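Last updated: November

Filed under: Boats & Water / Trip Notes

The Saturday crossing from Furkstead to Driltthorpe takes 68 minutes on the timetable. The boat is the Hourani, a converted freight ferry with one enclosed deck and a diesel engine mounted aft. Seats forward of the stairs are quieter. I measured nothing, but conversation at a normal volume was possible there and was not possible in the rear rows. 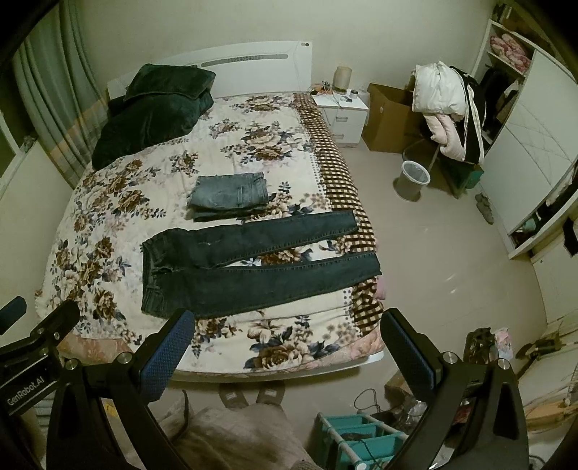

Tickets are sold at the pier office and on board. The onboard price is higher, and the crew take cards only. Magnus Halliday, who was skipper on my trip, keeps to the east shore until the Stamutel light and then turns across the open part of the lake. Wind from the north hits the boat side-on after that turn. With a moderate wind she rolled slowly and spray reached the windows on one side.

The open deck has 14 places on fixed benches. There is no heater and no roof. Passengers may move between decks except during docking.

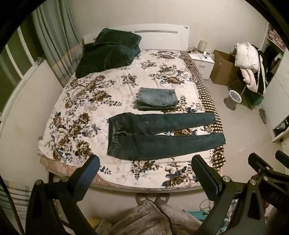

Clothing for the open deck needs more thought than the operator's page suggests. Two layers under a windproof shell were enough for me in the morning. Jeans are a poor choice if spray is likely – denim dries slowly – and that goes for a light-blue pair with frayed cuffs as much as for dark skinny ones. I now wear hiking pants and keep the denim for dinner in town.

The return boat leaves Driltthorpe at 4:40 p.m. and docks on the north side of the pier.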